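Wurkmont Technical College
Student Project Support Desk, Automation Laboratory
Ticket 1612
Subject: Arm stops during approach to bin, student sorting project
Course: Introduction to Automated Handling, second-year section
Submitted by: Đặng, student team lead
Assigned to: Sabina Štefanec, laboratory engineer
Priority: Normal
Status: Resolved

Description of the problem
The team reports that the picking program halts before the gripper reaches the floor of the bin. The controller shows a protective stop, and the program must be restarted by hand from the home position. The fault was first noted in May, after the team replaced its approach routine with a new version. In the last full session, 22 picks were attempted and 5 ended in a stop. All stops took place on targets close to the left wall of the bin. The team has an assessed demonstration at the end of the term and requests assistance before that date.

Response from the laboratory, 9:40 a.m.
The log file has been received. Please confirm which version of the bin model is loaded in the planning software. Please also confirm that no changes have been made to the tool load data. Until a reply is recorded, the arm is to be operated at reduced speed only, with a staff member present.

Reply from the team, 11:15 a.m.
The bin model is the one supplied with the Dakau starter files. The tool load data has not been changed. The test objects are of mixed shape and include a tape measure, a ribbed cup, a toy building block and a small knobby ball. The stop does not appear to depend on the object selected. 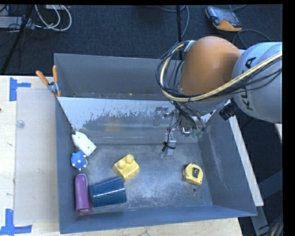
Line 1073 of the log shows that the planned path passes within the safety margin of the left wall. The starter model represents the bin with straight vertical walls. The side walls of the bin in use flare outward toward the rim, and the rear of the floor is bounded by a sloping panel that the model omits. The planner is therefore working from a shape that does not match the equipment.

The spring clamp on the rim at the upper left corner is also missing from the model. It must be entered as a fixed obstacle.

Action taken, 2:30 p.m.
The bin was measured by the team under supervision and a corrected model was prepared. The clamp was added with a clearance zone. The file was loaded through Dredosex, and the approach routine was run at reduced speed, first without a target and then on targets along the left wall. No protective stop was recorded.

Closing note
The corrected model has been placed in the shared course folder. Other teams using the same bin are asked to replace their copy. Should the fault return, this ticket may be reopened by the team lead with the new log attached.

S. Štefanec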